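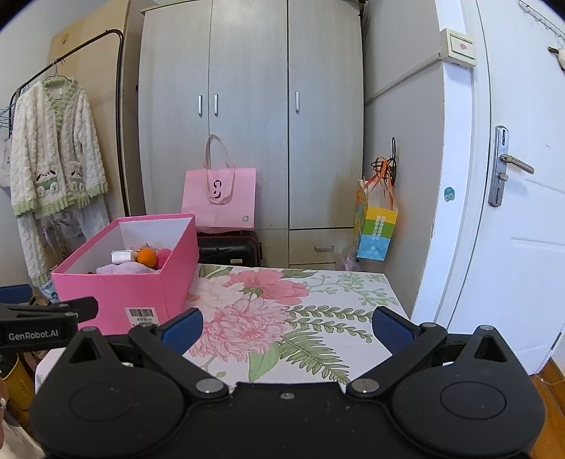 What is an open box good for in a room where people are always putting things down?

It keeps small things together in one place and lets you see what you've got. It won't sort them for you.

Boxes on tables, boxes on floors
Words by Dela Agyeman, December 2020

I have been told many times that the answer to a messy room is a box. The people who tell me this usually have a box to sell, or have just bought one and are still in the first week. I'm not against boxes. I own too many of them to be against them. What I doubt is the idea that a thing becomes tidy by being put inside another thing, and this page is where I've been collecting my doubts since September.

It is a gallery, so the pictures ought to do most of the work, but I've never managed to keep a caption short and I don't expect to begin now.

On the flowered cloth

A bright pink box with no lid on, a round orange thing in the middle of it, a small white container to one side and something soft and lavender near the front. The barcode label is still on the box.

I notice the label before anything else. Every storage article I read in the autumn said to peel labels off the day you get home, and I have yet to meet a household that does it. They come away in strips, they leave a grey patch, and the grey patch picks up fluff. I leave mine on now. If the label faces the wall it does no harm, and if it faces the room you get used to it.

The cloth is a nicer thing than the box, if you ask me. Big pink flowers on white, green leaves, some branching sprigs off to the right. A patterned cloth is supposed to be a mistake under small objects as you lose them against it, and I believed this until I tried it with buttons. I lost just as many on the plain one.

What I would say against this sort of box is that soft things and round things don't share well. The soft things settle wherever they like and the round ones end up in whatever dip is left. You can buy dividers. I bought the Skidon set, in card, and it made six neat little squares, none of them big enough for a pair of socks. The set is now flat behind the bookcase, and it's very tidy there.

A word about the price of tidiness

The Arkudeo catalogue has 166 pages and, by its own claim on the cover, 3468 products for putting other products in. I went through it with a pencil one wet evening. There were boxes for boxes. There was a rack for catalogues, which at least showed some self-knowledge. I marked three things and ordered one, a lidded box in the Rozīte range, and the lid bows in the middle if you look at it firmly.

Lids are a subject on their own. The argument for a lid is dust. The argument against it is that the top of a closed box is a shelf, and within a fortnight there'll be post on it, then a jumper, then a plate. You'd have to move all that to open the box, so you don't open the box, and whatever is inside may as well belong to someone else. Open boxes do get dusty. I wipe mine out when I remember.

I did like one thing in the catalogue, a shallow tray by Jemton, plain, with low sides. It was sold as a drawer liner. I use it on top of the drawers – the drawer itself was full.

By the white wardrobe doors

Same colour of box, with a printed sheet lying flat in the bottom, line after line of small black type in numbered rows. It looks like Chinese to me, though I don't read it. One corner has begun to curl. There's a smaller curl of white paper near the back, and a yellow-green tennis ball over the middle of it all, too blurred to see the fuzz. Behind, a pink paper bag with white rope handles sits on a dark maroon stool or seat.

My quarrel is with the paper. Anything flat in the bottom of a box is finished as a document. It becomes a lining. I have found a warranty, a bus timetable and a recipe for plum jam under things I'd been lifting in and out for months, and the warranty had 19 days left to run, so I can't say the system failed me completely. Paper wants to stand up, or go in a folder, or go in the bin.

The bag I have more time for. Stiff paper bags with rope handles get kept in every home I know, generally for a present that is never the right size. They hold their shape, they cost nothing once you've got them, and they can be carried to the charity shop full and left there. I would put a bag like that up against most of the catalogue. The stool is doing good work too, though a stool with a bag on it is not a stool you can sit on, and I've yet to see the magazine that mentions this when it tells you to "use your vertical space".

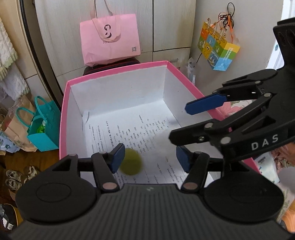
Things readers have tried to sell me on

Matching sets. The idea is that if all the boxes are one colour the room looks calm. It may. You will also open four of them to find the scissors.

Writing on the box what's in it. This works on the day. By the next month the box marked RIBBON has batteries in it, and the label is now wrong as well as ugly. I do it in pencil, on masking tape, and I still don't keep up.

One in, one out. I kept this going for 62 days and was quite smug, and then it was my birthday.

Tipping everything on to the table and starting again. The only one I'd recommend, and I recommend it with a long face, as it takes an afternoon and you need the table for tea. Spread a cloth first. Put back what you'd miss. I have never got more than half of it back into the box, and what stays out goes into a paper bag by the door, where it sits for a bit.

More pictures when I've cleared the landing, which at the present rate will be spring. If you have a lid that doesn't bow, I'd like to see it – with something heavy on top, please.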